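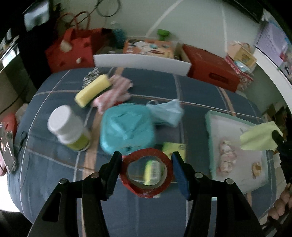 What is a sound walk?

If somebody asked you to go and see some art, you would probably think of a big building with shiny floors, paintings on the walls and a shop at the end that sells rubbers and postcards. And there is plenty of art in places like that, and very nice it is too (so are the rubbers). But there is another sort of art that lives outside, on pavements and bridges and in the middle of parks, and some of it you can't see at all. You have to listen to it. One kind is called a sound walk, and it's what we are going to talk about today.

A sound walk is a piece of art that you walk through with your ears. An artist chooses a route through a real place, such as a town or a wood or along a canal, and makes sounds to go with each part of it. You put on a pair of headphones, set off from the starting place, and the sounds go along with you. There might be music. There might be a voice telling a story, or several voices that seem to be arguing just behind your left shoulder. There might be the sound of rain on a perfectly sunny day, and I can tell you that is a very odd feeling, because your hand goes up to your hood all by itself!

Some sound walks don't use headphones at all. In those ones a guide leads a group along and everybody agrees to keep quiet and listen to whatever happens to be there: pigeons, a bus with squeaky brakes, someone practising the trumpet badly with the window open. People who make sound walks are quite fond of both kinds, and they will happily argue for a whole afternoon over which is better, so we won't get into it.

Where do the sounds come from?

The artist has to collect them, a bit like collecting shells. Zakhar Hrytsenko makes sound walks, and when he was working on one for the town of Plasora he spent 32 mornings standing about with a microphone in a furry cover. The furry cover looks like a small grey animal, and children do come up and ask to stroke it. Its proper job is to stop the wind from blowing straight on to the microphone, which would make a great rumbling noise and drown everything else out. Some sound people call it a "dead cat", which is rather horrid, and Zakhar calls his one Uncle.

Plasora has a river called the Gornier running through the middle of it, and a good deal of what he recorded was water. You might think water only makes one noise. Try it at home with the kitchen tap, first as a trickle and then with a bit more, and then with a flannel lying underneath, and you will find you have three quite different sounds before anybody has told you to stop wasting water. A river has even more than that. It slaps under a bridge and it fizzes where it goes over stones, and beside the wide part near the market it hardly says anything.

He recorded other things as well. He recorded the shutters going up at the Cárdenas bakery, which happens very early, and the bell on the door, and a lady counting out rolls into a bag. He recorded the children of Humard Street School coming out to play. He had to ask permission for that, and for the bakery too. An artist who wants to record people has to ask them first, and ask their grown-ups if they are children, just as you should ask before you take someone's photograph.

Telling the story

Now, a long string of noises can be lovely, but most sound walks have something holding them together, and often it's a story. In Plasora the story belongs to Fulgencio Palacios. He is 70 years old and he has lived beside the river all his life, and when he was a boy he used to carry messages across the bridge for his grandmother, who didn't trust the telephone. He would run with a folded note in his sock. Sometimes the note only said something like "Your hen is in my garden again."

Zakhar sat down with him and recorded him remembering. They did it in Fulgencio's kitchen with the clock taken off the wall and put in the oven (switched off, of course), because a microphone hears a ticking clock far more loudly than you or I do. We get used to a clock and stop noticing. Microphones don't get used to anything.

So when you do the walk, you hear Fulgencio as you go along. You begin by the market, where he tells you about the note in his sock. Then you turn down the lane behind the bakery and you hear a boy's running feet, and you may find yourself walking a bit faster, as most people seem to do. By the time you come to the bridge the water in your headphones and the water underneath you have got all mixed up, and it is terribly hard to say which is which. That mixed-up feeling is a thing many sound walk artists are after. You are standing in today, and your ears are somewhere in the days of Fulgencio's grandmother.

How does the sound know where you are?

This is the question that children ask most, and it's a good one. There are a few ways of doing it.

The simplest way is that it doesn't know at all. The recording just plays from start to finish, and the artist has walked the route again and again with a stopwatch to work out how long it takes. The voice will say something like "wait here until you hear the bell", so that slow walkers and quick walkers can be gathered up again before the next bit.

The second way uses a phone. A phone can work out where it is by listening for signals from satellites, high up above the Earth. The artist draws invisible circles on a map, and when the phone is carried into one of the circles, the right sound begins. If you step out again the sound fades away. You could go backwards and forwards over the line all day, and I'm told that one group from Humard Street School very nearly did.

A third way is to leave the sounds in the place, by hiding little loudspeakers in hedges and under benches. That way you don't need headphones, and people who didn't know anything about it can come across the art by accident on their way to buy potatoes. Loudspeakers outdoors do have to be kept safe from the rain, though, and somebody has to think kindly about the people who live next door. You might love the sound of a whistling boy, but you might not love it through your bedroom wall at bedtime for seven weeks.

The Plasora walk uses the phone way. It has 10 invisible circles, the biggest of which covers the whole of the bridge.

But is it really art?

People do ask this, grown-ups especially, and it's all right to ask. A painter chooses colours and decides where to put them. A sound walk artist chooses sounds, and a place, and the moment when one meets the other. You might like what they have chosen, or you might find it dull, or you might like the bakery and be bored stiff by the river. All of those are allowed. You're allowed to change your mind halfway along as well.

It's also rather a friendly kind of art, in that each person gets a slightly different go at it. The sounds in your headphones stay the same, but the street never does. When you do it there may be a dog tied up outside the bakery, and when your cousin does it there may be roadworks. The artist can't plan for the dog. Most of them are delighted when it turns up.

Some words you might meet

Soundscape: all the sounds of one place put together, in the same way that a landscape is all the things you can see there.

Field recording: recording sounds out and about, away from a studio. It doesn't have to be in a field, though it can be.

Ambient sound: the quiet background noises that go on all the time, such as far-off traffic or a fridge humming.

Looping: playing a short piece of sound over and over so that the end joins neatly on to the beginning.

Site-specific: made for one particular place. The Plasora walk is site-specific, and if you listened to it in your bath it wouldn't make very much sense (and please don't take a phone in the bath).

Make a small sound walk of your own

You don't need a town or a river. A hallway will do, or a garden, or the way from your front door to the corner shop if you have a grown-up with you.

Start by walking your route slowly without talking and listening as hard as you can. Then do it again with a pencil and paper and write down or draw what you heard and where you were when you heard it. Floorboards, gates, the neighbour's radio and your own shoes all belong on the list.

Next, decide what you would like a visitor to hear. It might be something true, like your gran telling you what used to be where the car park is, or something made up entirely, such as a dragon asleep in the airing cupboard. Record it on a phone or a tablet if you are allowed to borrow one. If you haven't got anything to record with, walk along just behind your visitor and do all the sounds yourself. Rice in a jar makes good rain. A pair of rubber gloves flapped about makes a very decent pigeon.

Think about safety too. If your visitor is wearing headphones they won't hear cars or bicycles properly, so keep away from roads, and play the sound quietly enough that they can still hear you call their name. On any sound walk out in the streets, a grown-up should go along and keep at least one ear free.

Then take somebody on it, and try not to explain anything until they have got to the end. It's much harder than it sounds, and I always start giggling before the second stop. Afterwards, ask them which bit they remember best. Fulgencio says that when people have finished the Plasora walk they hardly ever ask him about the bridge. They want to know what happened to the hen.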